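**¿Vale la pena la jornada de puertas abiertas de Plendow si lo que quieres es ver automatización de cocina de verdad?**

Publicado en Visitas y ferias, por **marga_tornillos**

Hola a todos. En el obrador donde trabajo nos han invitado a la jornada de puertas abiertas que Plendow hace en febrero. El correo habla de «demostración de brazo robótico en entorno doméstico» y de una charla de Veikko Lahtinen, que no sé quién es. Mi jefe está entusiasmado y ya da por hecho que vamos a volver con ideas para la cámara fría y la mesa de verduras. Yo he estado en unas cuantas de estas y casi siempre acabo viendo un vídeo, comiendo un canapé y recogiendo un folleto.

Lo que quiero saber, de alguien que haya ido:

- ¿Se ve un robot físico trabajando o es todo simulación en pantalla?
- ¿Dejan preguntar cosas incómodas (fallos, tiempos, precio)?
- ¿Merece perder una mañana? Son 200 kilómetros entre ida y vuelta.

Gracias por adelantado.

---

**Quique B.**

Yo fui el año pasado con dos compañeros de mantenimiento y te cuento lo que recuerdo, con la advertencia de que salí bastante menos convencido de lo que entré.

La parte principal es simulación. Lo dicen, pero lo dicen bajito: en el programa ponía «entorno doméstico» y hasta que no te sientas delante de la pantalla no te enteras de que la cocina es generada por ordenador. El brazo que usan en el modelo es un Franka Emika, con el nombre en la banda negra de la base, y le van poniendo tareas del tipo coger una cosa y llevarla a otro sitio. Luego me pasaron dos capturas de la sesión:

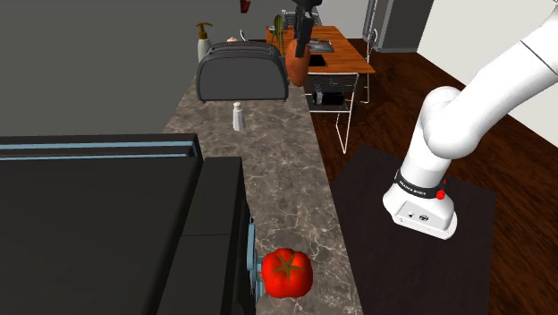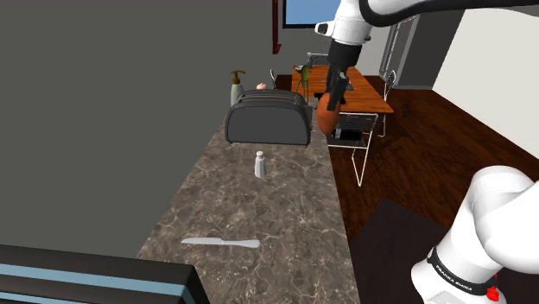 La charla duró 17 minutos y luego hubo un turno de palabra. Pregunté cuántas veces se le cae la pieza. Me contestaron que «depende de la tarea», y cuando insistí, que los resultados estaban «en fase de consolidación». Para mí eso es no contestar. Un señor que estaba detrás de mí, de una empresa de catering, preguntó qué pasa si la encimera está mojada y la verdura lleva tierra, que es como llega la verdura a cualquier cocina. Le dijeron que buena pregunta y pasaron al siguiente.

Tampoco me gustó que hablaran de la simulación como si el salto a una cocina física fuera un trámite. Llevo once años arreglando cintas y pinzas neumáticas, y lo que da guerra es justo lo que en un modelo no sale si no te molestas en meterlo: la grasa, el cable que roza, el sensor que alguien ha limpiado con el producto que no era. Puede que lo tengan todo pensado. En la sala no lo enseñaron.

A favor: la gente que maneja el programa es amable y sabe de lo suyo. Si te acercas al puesto en vez de quedarte en la silla, te dejan mirar cómo definen la tarea y qué consideran un acierto. Ahí aprendí más que en la charla. Pregunta por los objetos que le ponen y si los cambian de sitio entre un intento y otro, y pide que lo hagan delante de ti. A nosotros nos lo hicieron 3 veces, a regañadientes, y luego dijeron que había que dejar paso al grupo siguiente.

Precio: cero información. Te remiten a Flornent, que por lo visto es quien vende la parte de integración, y en Flornent me pidieron un formulario larguísimo. Lo mandé y sigo esperando.

Si tu jefe quiere ideas para la mesa de verduras, yo no haría el viaje por eso. Si os interesa cómo se prepara una tarea antes de tocar una máquina, sí, pero id a primera hora, que a las 11 aquello se llena.

---

**Loketti_fan**

ve, es gratis y el café está bien. a mí me gustó. los de Loketti también hacen una parecida pero más corta

---

**Nuria, Talleres Peltonen**

Matizo un poco lo que dice Quique, aunque en lo del precio y en las respuestas esquivas coincido.

Probar en simulación antes de probar en físico me parece lo razonable. Un brazo que tira una maceta en pantalla no cuesta nada, y en mi taller un golpe contra la bancada nos costó una muñeca entera. Lo que no compro es que te inviten a «ver automatización» y te sienten delante de un monitor sin avisar. Que lo pongan en el correo y que cada cual decida.

Marga, antes de confirmar escribe a la organización y pregunta dos cosas por escrito: si habrá equipo físico en marcha durante vuestra visita y si darán el porcentaje de intentos fallidos de la tarea que enseñen. A mí a lo primero me respondieron en el mismo día, con un no. A lo segundo no me respondieron.

Y lleva a tu jefe al puesto, que vea un intento entero sin que nadie le vaya narrando. El mío se desinfló bastante al comprobar lo que se tarda en preparar una tarea que a él le parecía de un minuto.

---

**marga_tornillos**

Gracias a los tres. He escrito preguntando lo que dice Nuria y le he enseñado la respuesta de Quique a mi jefe, que dice que sois unos cenizos. De momento sigue queriendo ir. Si vamos, me apunto lo de pedir que cambien las cosas de sitio y vuelvo por aquí a contarlo.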